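ok so I finally saw Zulident last night at the Gitthorpe and I have thoughts. bear with me, this will be a few posts

first off, I've been a fan since the second EP, the one they sold out of a backpack. 700 copies. mine is number 17 and no you can't have it

Bodetness were the openers and they were GOOD. two drummers, one bass, no guitar at all?? the whole floor was shaking by the second song. Yetunde bought the shirt before they'd even finished

then Zulident walk on at 9 and play the new record front to back. no hello, no old stuff, just straight in

and look, I like the new record! mostly! but side two is really slow and you could feel the room drift off to the bar. Shaimaa went for drinks during the long organ one and came back and it was still going

Annatjie Matlala's voice though. oh my god. she did the last verse of "Kekana" with the band totally silent and I got actual goosebumps
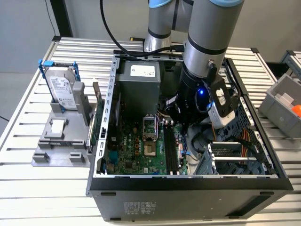 the encore was where they won everybody back. three old ones in a row, super fast, and Bongani lost a shoe (found it later, by the merch table, soaked in beer)

would've loved to hear "2615" but I guess they're done with that one. Dayana says they haven't played it since the old bassist left and she keeps track of this stuff

anyway they play again Tuesday and yes I already got a ticket. if they skip "2615" again I'm yelling for it, sorry in advance to whoever's standing next to me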